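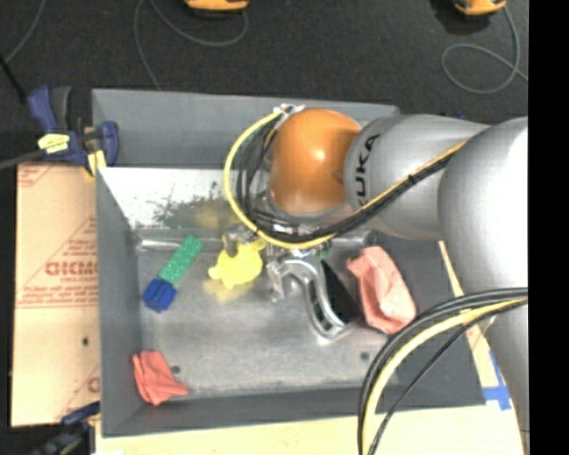 Besuch bei Nornero: ein Tag an der Greifzelle

Am 6. Juni 2023 durfte ich die Werkstatt von Nornero besuchen. Ich arbeite selbst in der Instandhaltung, aber mit Förderbändern und Verpackungsmaschinen, und ich wollte schon lange eine Zelle sehen, in der ein Roboter lose Gegenstände aus einer Wanne nimmt. Deutsch ist nicht meine Muttersprache, ich bitte also um Geduld, wenn ein Fachwort nicht ganz richtig sitzt. Einige Wörter habe ich mir unterwegs aufgeschrieben und abends nachgeschlagen.

Der Weg vom Bahnhof ist nicht schwer, nur schlecht beschildert. Man geht an der Halle von Dremetti vorbei und dann durch das zweite Tor, nicht durch das erste, wo man mich freundlich wieder weggeschickt hat. Empfangen wurde ich von Ojārs Lepik, der die Zelle betreut. Sein Kollege Normunds Strazds kam etwas später dazu, mit einer Dose Schrauben in der Hand, und hat den größten Teil der Arbeit gemacht, von der ich hier berichte.

Wie die Zelle aufgebaut ist

Ich hatte mir Schutzzäune und einen glänzenden Hallenboden vorgestellt. Die Zelle steht auf Teppichboden, dunkelgrau, und die dünnen Kabel laufen in Schleifen darüber. Der Arm ist von KUKA, silbergrau, mit einer orangefarbenen Kuppel am Handgelenk, und darunter sitzt der Greifer aus Metall. Der Finger ist gebogen und sieht aus wie ein Knochen, durch den man hindurchsehen möchte. Er arbeitet über einer rechteckigen Wanne aus Blech mit schrägen Wänden.

Die Schräge hat mir Lepik gleich erklärt. Bei einer geraden Wand bleibt ein Teil gern in der Ecke stehen, und der Finger kommt nicht dahinter. An der schrägen Wand rutscht das Teil eher zur Mitte zurück. Bei Tüchern hilft das wenig, sagte er, ein Tuch macht, was es will.

In der Wanne lagen Sachen, die ich eher in einem Kinderzimmer oder in einer Küche erwartet hätte: eine Spielzeugbürste mit grünem Noppengriff und blauem Kopf, ein gelbes Gummitier oder etwas Ähnliches mit runden Ausbuchtungen, dazu zerknüllte Tücher, eins rosa und eins lachsrot. Die Auswahl hat ihren Sinn. Die Bürste ist länglich und fest, das Gelbe gibt nach, und die Tücher haben keine Form, die man im Programm beschreiben kann. Wer den Greifer nur mit Klötzen einstellt, bekommt laut Lepik einen Greifer, der Klötze kann.

Links neben der Wanne steht eine Pappe mit rotem Aufdruck, und an der Ecke hält eine blau-schwarze Zwinge Pappe und Blechrand zusammen. Ich habe so eine Zwinge auch zu Hause. Das hat mir die Scheu vor der Anlage ein wenig genommen.

Die Kabel

Was mich als Instandhalter am meisten interessiert hat, waren die Leitungen. Am Arm laufen schwarze und gelbe Kabel in Bündeln, und eine Schleife geht in weitem Bogen um das orange Gelenk herum. Ich habe gefragt, ob man das nicht enger binden sollte. Strazds hat den Kopf geschüttelt und mir einen Karton mit alten Leitungen geholt. Er hebt sie auf und zeigt sie jedem, der diese Frage stellt.

An den alten Leitungen sieht man gut, was passiert. Die Schleife war früher kürzer. Wenn das Handgelenk ganz herumdreht, zieht es an der Leitung, immer an derselben Stelle, direkt hinter dem Binder. Außen am Mantel sieht man fast nichts, nur eine matte Zone. Schneidet man den Mantel auf, sind innen die feinen Drähte gebrochen. Der Fehler war zuerst nur in einer bestimmten Stellung zu bemerken: Der Greifer meldete offen, obwohl er geschlossen war, und nach einer kleinen Bewegung war die Meldung wieder richtig. Zwei Tage haben sie im Programm gesucht. Dann hat Strazds den Arm langsam von Hand verfahren und dabei mit zwei Fingern am Kabel gewackelt, und der Fehler war da.

Seitdem gilt in der Werkstatt eine einfache Regel. Zuerst wird der Arm in die ungünstigste Stellung gefahren, die im Betrieb vorkommt, und erst dort wird die Länge der Schleife festgelegt. Danach fährt man zurück in die Grundstellung und schaut, ob der Bogen irgendwo auf der Wanne schleifen kann. Die Binder werden nur handfest gezogen, unter jeden kommt ein Stück weiches Band. Die abgeschnittenen Enden sollen nach außen zeigen, weg von der Leitung. In unserer Firma zeigen sie irgendwohin, und ich habe mir das als Erstes notiert.

Die Leitungen kommen jetzt von Lurnance, vorher wurden sie von Daneshvar bezogen. Lepik wollte nicht sagen, dass die einen besser sind. Die alten waren zu kurz verlegt, damit wäre jedes Kabel gebrochen.

Die tägliche Runde

Am Morgen, vor dem Einschalten der Antriebe, geht einer der beiden um die Zelle herum. Ich durfte mitgehen. Die Reihenfolge ist auf einem Blatt notiert, das an der Tür hängt, und ich gebe sie hier in meinen Worten wieder.

Zuerst die Zwingen. Man fasst jede an und versucht, sie zu bewegen. Der Arm drückt manchmal mit dem Finger gegen die Wand der Wanne, und wenn die Wanne dabei wandert, stimmen alle gelernten Positionen nicht mehr. Es reicht schon eine Verschiebung, die man mit bloßem Auge kaum bemerkt.

Dann der Boden der Wanne. Er ist verkratzt, das stört nicht. Stören tun Fasern von den Tüchern und Staub, der sich an den Wänden sammelt. Gewischt wird trocken, mit einem Lappen ohne Fusseln. Einmal wurde ein Reiniger verwendet, der einen Film hinterlassen hat, und das Gummiteil klebte danach am Blech fest wie ein nasses Glas am Tisch.

Danach der Finger. Strazds bewegt ihn bei abgeschalteter Energie und fühlt das Spiel in den Gelenken. Er hat mir erlaubt, es auch zu versuchen, und ich habe nichts gefühlt. Er hat dann an einem ausgebauten, verschlissenen Finger gezeigt, wie sich zu viel Spiel anfühlt, und nach diesem Vergleich war es auch für mich deutlich. Solche Musterstücke würde ich gern bei uns einführen.

Zuletzt die Stecker auf dem Teppich. Hier habe ich eine kritische Frage gestellt, nämlich ob die Kabel nicht in einen Kanal gehören. Lepik hat mir recht gegeben. Der Kanal sei bestellt, der Aufbau ändere sich aber so oft, dass man ihn jede Woche wieder öffnen müsste. Ich finde das keine gute Antwort, und ich glaube, er auch nicht.

Eine kleine Reparatur

Nach der Kaffeepause gab es Arbeit. Im Protokoll stand bei Griff 2.531 ein Abbruch, und die folgenden Griffe waren langsamer als sonst. Das Protokoll zählt seit dem letzten Wechsel des Fingers, und nach jeweils 1.000 Griffen wird der Greifer genauer angesehen. Die Durchsicht bei der zweiten Marke war ohne Befund gewesen.

Strazds hat den Arm in die Wartungsstellung gefahren, das Handgelenk auf bequemer Höhe und der Finger weit weg vom Blech. Dann Antriebe aus, Schlüssel abgezogen, Schlüssel in die Hosentasche. Er hat das ohne Eile gemacht, obwohl Besuch da war und man bei Besuch gern etwas schneller ist.

Unter dem Finger, am unteren Gelenk, saß ein rosa Faden. Er hatte sich mehrmals um den Bolzen gewickelt und war so fest, dass man ihn mit dem Nagel nicht lösen konnte. Mit einer Pinzette und einem Häkchen, wie es Zahnärzte haben, ging es in kleinen Stücken. Der Bolzen selbst hatte eine feine Rille. Er wurde gewechselt. Der Flansch hat sechs Schrauben, und diese wurden alle nachgezogen, über Kreuz und mit dem Drehmomentschlüssel, weil man für den Bolzen die Abdeckung lösen muss.

Nach dem Zusammenbau kommt das, was ich zu Hause oft vergesse, nämlich die Prüfung der Lage. Strazds fährt mit der Fingerspitze langsam zu einem der kleinen Löcher im Boden der Wanne und schaut, ob sie noch genau dort steht, wo sie vorher stand. Die Löcher waren ursprünglich für etwas anderes da, was, wusste keiner der beiden. An diesem Tag stand die Spitze etwas zu weit links. Er hat den Wert korrigiert, noch einmal angefahren und den alten und den neuen Wert ins Buch geschrieben, mit Kürzel.

Die ersten Griffe danach laufen immer mit verminderter Geschwindigkeit, und die Hand bleibt am Freigabeschalter. Begonnen wird mit der Bürste, weil man an ihr am besten sieht, ob der Finger schräg aufsetzt. Die Tücher kommen am Schluss.

Was ich gefragt habe und was offen blieb

Ich wollte wissen, wie man verhindert, dass sich wieder ein Faden einwickelt. Eine Kappe über dem Gelenk wurde probiert, im Dezember, und sie hat die Fäden gut abgehalten, aber der Finger kam damit nicht mehr flach an den Boden. Jetzt werden die Kanten der Tücher vorher umgenäht. Lepik näht sie selbst, mit der Maschine seiner Mutter.

Offen blieb für mich, wie oft man die Leitungen am Arm vorbeugend wechseln soll. Strazds wechselt nach Gefühl, Lepik möchte einen festen Termin. Beide haben mich nach meiner Meinung gefragt, und ich habe gesagt, bei uns gibt es einen Termin, und wir halten ihn nicht ein.

Wer Nornero besuchen möchte, soll sich vorher schriftlich melden und Schuhe mit sauberer Sohle mitbringen, wegen des Teppichs. Die Kantine nebenan bei Dremetti steht auch Gästen offen. Ich habe dort eine Linsensuppe gegessen und meine Notizen geordnet, und auf dem Rückweg zum Bahnhof bin ich noch einmal durch das falsche Tor gegangen.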